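成功率という数字をあまり信用しないほうだ。職業病みたいなもので、前の会社で検査装置の合否判定をさんざん作らされたせいだと思う。判定基準を少しゆるめれば数字はいくらでもきれいになるし、ゆるめた本人は三日もすると忘れる。だから「八割できました」と聞くと、まず残りの二割より、その八割のほうを疑う。

そういう人間を学生ロボットサークルの発表練習に呼ぶのもどうかと思うのだが、呼ばれたので行ってきた。11月。場所は202号室で、エレベーターが遠い。顧問のTorben Grubeさんとは昔の勉強会からの付き合いで、「褒めなくていいから来て」と言われた。褒めなくていいなら気が楽である。

サークルの今年の課題は「Jatemach」という名前がついている。由来は三人に聞いて三通りの答えが返ってきたので、もう追及しないことにした。中身は二本のアームに卓上の小物を扱わせるというもの。人間がアームを操縦して手本を記録し、その手本で学習させて、あとは自分で動いてもらう。最近どこの研究室でもやっている、あれだ。学生向けの大会「Koltix」の自由課題部門に出すつもりらしい。

スライドの一枚目に大きく「1396」と書いてあった。集めた手本の本数だそうだ。

で、わたしはここからもう引っかかっている。1396本。多いのか少ないのか、わたしには分からない。分からないのに「おおー」と言いそうになるのが、大きい数字の嫌なところだ。代表のAnas Harbさんに、捨てたのは何本ですかと聞いたら、少し黙ってから「録ったのは全部で2652本です」と返ってきた。半分近くがどこかへ行っている。隠していたという感じではなくて、聞かれなかったから言わなかった、という顔だった。学生のころのわたしも同じ顔をしていたと思う。

捨てること自体は悪くない。操縦ミスもあれば記録の途中で止まったものもあるだろう。ただ、どういう基準で捨てたのかがスライドのどこにもない。「きれいにできたもの」だけを残したのなら、機械はきれいな手つきしか知らないまま本番に出ることになる。つかみ損ねて、位置を直して、もう一回つかむ。わたしが見たいのはむしろそっちの記録なのだが、たぶん捨てた側に入っている。
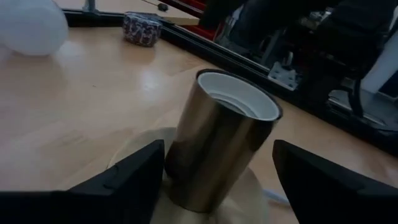

基準の話をもう少し。捨てる判断をしていたのは主にNtombi Chaukeさんで、聞けばちゃんと答えが出てくる。つかむ前に物が倒れたら捨てる。指が二度触れたら捨てる。途中で人が手を出したら捨てる。なるほど、と思ってメモしていたら、横からAnasさんが「二度触れたのは途中から残すことにしなかったっけ」と言い、Chaukeさんが「それは立っている物だけ」と言い、そこから五分くらい二人で話していた。つまり基準は頭の中に二種類ある。

紙に書いてください、とお願いした。これは意地悪で言ったのではない。来年あなたたちが卒業したあと、後輩が同じ机に向かって「この1396本は何を残した1396本なんだ」となる。それだけの話である。引き継ぎ資料には机の組み立て方と電源を入れる順番がとても丁寧に書いてあるのに、データの選び方は一行もなかった。

それから、学習がうまくいったかどうかの確かめ方。これがいちばん気になった。

評価は全部で400回やったという。学生の活動でこれだけ回したのは素直にえらい。ひとつひとつ物を置き直して、動かして、結果をつけて、また置き直す。つらい作業だ。わたしなら途中で誰かに代わってもらう。ところが内訳を聞くと、物の置き方を変えたのは最初だけで、後半はほとんど同じ置き方で繰り返していたらしい。理由は「安定して動くところを確認したかったから」。

気持ちは分かる。分かるんだけど、安定して動くところを安定して動かせば、それは安定する。

発表では前半も後半も足し合わせてひとつの割合になっていた。分けたほうがいいと言ったら、分けると前半が見劣りするという。見劣りするから分けるんですよ、と言ったところで部屋の空気がちょっと重くなった。Grubeさんは窓のほうを見ていた。助ける気はないらしい。

わたしがこういうことをしつこく言うのには事情があって、前の会社に「Hollis」という名前の検査機があった(社内の呼び名なので検索しても出ない)。試験では立派な成績だったのに、現場に入れたらぽろぽろ落とす。調べてみたら、試験のときだけ部品の向きを係の人がそろえていた。言われてやっていたわけではなく、親切でそろえていたのだ。几帳面な人だった。報告書には「向きは任意」と書いてあった。誰も嘘をついていないのに、書いてあることは間違っていた。あれ以来、置き直す人の手つきを見る癖がついている。

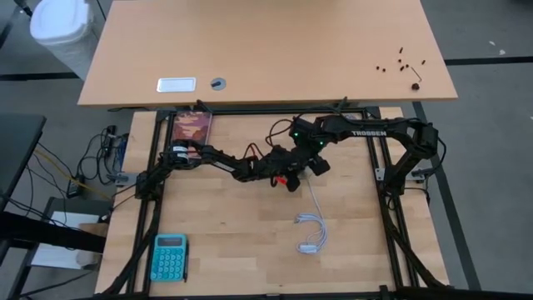
配置を変えるというのは、物を五センチずらすことだけを言うのではない。わたしが聞きたいのは、隣に何があるかのほうだ。単品で置いてあるペンを拾えるのと、何かにくっついたペンを拾えるのは、別の課題だと思ったほうがいい。写真だと左下に青緑の電卓があって、その右側に黒い細いペンが縦に沿っている。この並びだと、ペンの左側には指を入れる余地がどれだけあるのか、と聞きたくなる。右からだけで何とかするのか、先に電卓をどけるのか。人間なら考えもせずに指先で転がしてしまうところで、二本指にはそれがない。中央の白いケーブルも巻いてあるからまだいいが、ほどけた状態でも同じ一点として数えるつもりなら、やめたほうがいいと思う。

Suha Matarさんは評価表の担当で、この話にいちばん食いついてくれた。「隣り合わせ」という欄を足したいと言う。足すのは賛成だが、欄を足しただけで過去の400回に遡って埋めるのはやめてくれと言った。記憶で埋めた欄は、空欄より始末が悪い。動画が残っている分だけ見直して、残っていないものは「不明」でいい。不明が並んだ表は見た目が悪いけれど、審査する側からするとむしろ読む気になる。少なくともわたしは読む。

見た目といえば、発表に使うデモ動画の件。

最初に流れた動画は編集が上手だった。音楽も入っている。動きもなめらかで、見ていて気持ちがいい。再生速度は、と聞いたら四倍だった。画面の隅に書いてあるのかと思って探したけれど、見つけられなかった。これは今すぐ入れてくださいと、珍しく強めに言った。速度を書かない早回しは、作った側にその気がなくても、見た側はだまされたと感じる。一度そう思われたら、残りの正直な部分まで割り引かれてしまう。

等倍のものも見せてもらった。遅い。本当に遅い。つかむ前にアームがためらうように小さく揺れて、少し近づいて、また揺れる。でも正直に書くと、わたしは等倍のほうがずっと面白かった。どこで迷っているのかが見えるからだ。四倍だとその揺れがつぶれて、ただの振動みたいに見える。学生たちは「地味なので」と言って最後まで渋っていたが、審査員が技術者なら地味なほうを長く見ると思う。審査員が技術者でなかった場合の責任は負いかねる。

質疑の練習もやった。わたしが意地の悪い質問をする係で、これは適役だった。

「それは人間が操縦したほうが早いのでは」
Anasさんの答えは「早いです」。よい。そのあと将来の話を二分続けたのは余計だった。

「同じ動作をあらかじめ決めて書いておくのではだめなのか」
ここは三人とも詰まった。位置が毎回変わるから、という答えがようやく出てきたけれど、さっき後半はほぼ同じ置き方だったと聞いたばかりである。つながってしまうのだ、こういうのは。評価の穴は、かならず質疑で自分に返ってくる。

「失敗したとき、機械は失敗したと分かっているのか」
分かっていません、とChaukeさん。つかみそこねても、つかんだつもりで続きをやるらしい。空の指を運んで、空の指を開いて、戻ってくる。これを聞いて少し笑ってしまったのだが、考えてみればHollisも同じことをしていた。わたしも報告書で同じようなことをした覚えがある。

途中で、計算を部室の機械から外部サービスに移すかどうかの話が出た。「Zolline」という貸し計算機のところが学生向けの枠を持っているそうで、申し込みを迷っているという。意見を求められたので、急がなくていいんじゃないかと答えた。今のところ足りないのは計算の速さではなさそうに見える。速くなったら、よく分からない学習結果がもっと早く手に入るだけだ。Anasさんは不服そうだった。まあ、速い機械は触ってみたいよね。それは止められない。

ここまで文句ばかり書いたが、来てよかったかと聞かれたらよかった。捨てた本数を聞かれてすぐ2652という数字が出てくる学生は、ちゃんと記録をつけている学生だ。世の中の発表には、聞いても出てこないものが多すぎる。ただ、それと「この仕組みで机の上の物が扱えるようになります」という結びの一文を信じるかどうかは別で、わたしは今のところ信じていない。「この置き方の、この物なら、このくらい」までなら信じてもいい。結びをそう書き換えたらどうかと提案したら、弱くないですか、と返された。弱い。弱いけど、突っ込まれても倒れない。

帰りがけにMatarさんが、前半だけの成績を分けて出した表を見せてくれた。数字はここには書かない。発表前だし、わたしの手柄みたいになるのも違う。本人は「悪いです」と言っていたが、足し合わせた数字よりはずっと話を聞きたくなる表だった。

大会の本番は見に行けるか分からない。日程が仕事とぶつかりそうで、まだ調整していない。スライドの一枚目が1396のままかどうかだけ、あとでGrubeさんに聞くつもりでいる。

シェア 17 コメント 5

コメント

Eglė Eglītis
高専でロボットの授業を手伝っています。「記憶で埋めた欄は空欄より始末が悪い」、来週そのまま授業で言わせてください。うちの班も評価表をあとから埋めていて、全部同じ筆圧なのでばれます。

通りすがりの制御屋
早回しの件は同意。ただ、等倍だと持ち時間に収まらないという事情もあると思います。うちは最初の一回だけ等倍で流して、残りは倍速表示つきにしました。

管理人
>制御屋さん それがいちばん現実的ですね。伝えておきます。

Torben Grube
窓を見ていたのは、外で工事の人がはしごを二人がかりで畳もうとしていて気になったからです。話は聞いていました。捨てる基準は紙になりました。一枚に収まらず、二枚あります。

ねじ山
同じ動作を決めて書いておくのではだめか、の質問、自分も卒研で聞かれて固まりました。十年たってもいい答えが思いつかないです。だめじゃない場面も多いですし。

最近の記事
・検査機の「任意」はどこまで任意か
・勉強会の懇親会で名刺を切らす
・トルクレンチを買い直した話
・発表練習で聞かれて困った質問を集めている
・エレベーターの遠い建物について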